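Software Engineer, Manipulation Planning and Control

Prosside, Graltness office. Full time, on site four days a week.

Prosside writes the software that lets two-armed mobile robots handle household goods. The controls and perception group is hiring one engineer to work on grasp planning and arm motion in home kitchens.

About the work

Our current task is groceries in and out of open cardboard boxes. Bags change shape when they are lifted, clear plastic is hard on depth sensing, and box flaps get in the way of the wrist. You would own the planner that picks a grasp and a path for each item. It is called Ntuli and is written in C++ with a Python layer on top. You would also work with the perception team on Zesano, our tool for labeling and replaying recorded runs. Zesano holds 3000 runs so far, from overhead and wrist cameras.

Grocery task, kitchen counter:

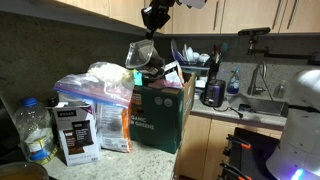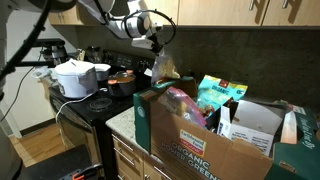
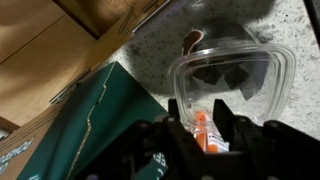
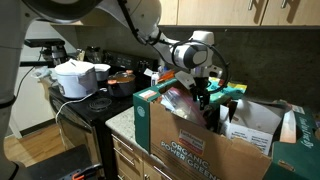

What you will do

Maintain the motion planner and cut planning time in cluttered boxes.
Write grasp checks for transparent tubs and soft bags.
Tune force limits on the gripper controller.
Review failed runs in Zesano and turn them into regression tests. The suite has 388 tests now.
Spend one or two days a week with the robot.

What we need

Three years or more of C++ on Linux.
Working knowledge of kinematics, collision checking and trajectory optimization.
Experience running your own code on a real arm, in a job or at school.
Clear written English. Most design decisions are made in short documents.

Good to have

Experience with learned grasping models, camera calibration or real-time control. A degree is not required.

Terms

The group has 12 people and the company has 57. We offer health and dental coverage, a retirement plan and paid parental leave. Relocation help is available. We can't sponsor new visas for this position. The start date is July, with some room to move.

To apply

Send a resume and a link or file showing code you wrote, through the jobs page. Put "Manipulation Planning" in the subject field. There is one phone call, one code review session and one visit to the Graltness office. Applicants hear back after each step.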